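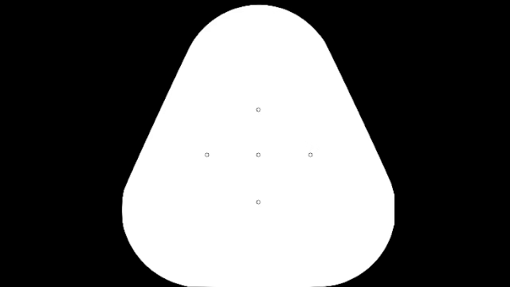 How Does a Robot Feel an Egg?

Hi, I'm Angharad, and I write software for robot hands. My favorite part of the job is touch, so let's talk about fingertips!

Try something first. Close your eyes and have a friend hand you a grape, a coin or a crayon. I bet you can name it without peeking. Your skin is packed with tiny sensors that notice pressing, stretching and sliding, and they send messages to your brain all day long (even when you're busy thinking about lunch).

A robot's finger has no skin and no nerves. It might be metal or plastic, and on its own it can't tell a grape from a golf ball. So we give it a soft pad, and we write a program that watches how the pad moves when it touches things. The program I work on is called Gethin.

Gethin keeps a map of the pad. Before the finger touches anything, the map is pretty plain: a white shape with rounded corners, wider at the bottom than at the top, on a black background. Inside are five tiny rings, arranged like a plus sign. Those rings are my favorite thing on the whole screen. They're called markers, and each one stands for a spot on the pad.

So what happens when the robot picks up an egg? The soft pad squishes a little, and the spots shift. Gethin works out where each spot went and compares that with where it started. Then it draws an arrow from the old place to the new place. Short arrow, small move. Long arrow, big move!

You can play Gethin yourself. Draw five dots on a balloon with a washable marker, in a plus shape (blow it up first, but not too tight). Now push gently with your thumb right beside the middle dot. Which dots move the most? Try dragging your thumb sideways without letting it slip. Now the dots near your thumb get pulled along the same way. When I see arrows all leaning one way on my screen, I know something is tugging on the finger.

My program has to do a lot of this, and fast. It checks the markers 80 times every second. Each time it asks itself the same questions. Did anything move? Which way? Is the tug getting bigger? If the arrows start to change in a hurry, the egg might be slipping, and Gethin tells the hand to squeeze a tiny bit more. If the arrows get very long, it says to ease off. Nobody wants scrambled robot.

The sneaky problem is knowing where "nothing" is. Soft pads get tired, like an old couch cushion, and they don't always spring back to the very same shape. If Gethin thinks the starting map is in one place and the pad has settled somewhere else, it will feel a touch that isn't there! My friend Idris calls those ghost pokes. One morning last July we had a hand that kept letting go of a perfectly good tennis ball because it was sure it was squashing it.

Now the hand holds still in the air before every job, touching nothing, and Gethin saves a fresh starting map. We call this zeroing. You've seen it if you've ever watched someone press the button on a kitchen scale so an empty bowl weighs zero.

Words to know

Marker: a spot the program keeps track of.
Sensor: a part that notices something, such as light, heat or pressing.
Zeroing: telling a program what "nothing" looks like before it starts measuring.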